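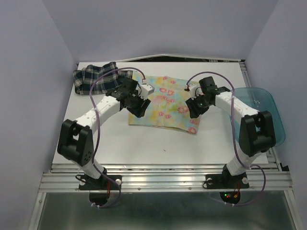 Two-Arm Cloth Folding: What I Did to the Planner
Project report, 5/1/19
Advisor: Rüdiger Nolte

My half of this project was software. Elibariki Masanja wrote the corner detector, and I took everything between "here are two corners" and "the arms move." We call the whole stack Illa (it was the shortest name we could agree on).

When I picked it up in November, the planner treated each arm as its own little world. It planned the left one, planned the right one, then checked for collisions at the end. If the check failed it threw both paths out and started over! On a small cloth the grippers end up pretty close together, so it started over a lot. I'd sit there watching the log scroll and eat my lunch.

So I rewrote it to plan both arms as one twelve-joint system. That sounds scary but the code got shorter. The slow part was the distance check between the two grippers, which I was calling on every single sample. Now it only runs when both wrists are inside a shared box over the middle of the table. Planning a grasp went from almost 720 milliseconds down to 40, and I ran the timing script again because I didn't believe it.

The second thing was sync. Each arm had its own control loop, and they drifted. With a stiff object you'd feel that right away, but cloth just goes a bit slack or a bit tight and you don't notice until the fold is crooked. I moved both arms onto one clock and send the targets as a pair -- if one is late, both hold their last position. Rüdiger wanted a fancier fix with force estimates, and he may still be right, but holding was an afternoon of work and I had a midterm.

Patterned cloth is still a pain. Elibariki's detector likes plain edges, and a busy print gives it extra corners in places where there's just a flower. Plaid is worse when it's bunched up, since every check looks like a corner to it. For now I ask it for a confidence score and skip the grasp if either corner is low. It's a patch, I know.

Stuff I'd do next: let the planner pick which arm goes first on the lift, clean up the config files (there are two copies of the joint limits, sorry), and log the gripper commands with the same timestamps as the joints. The replay tool is in the tools folder and the readme is up to date except for the part on calibration.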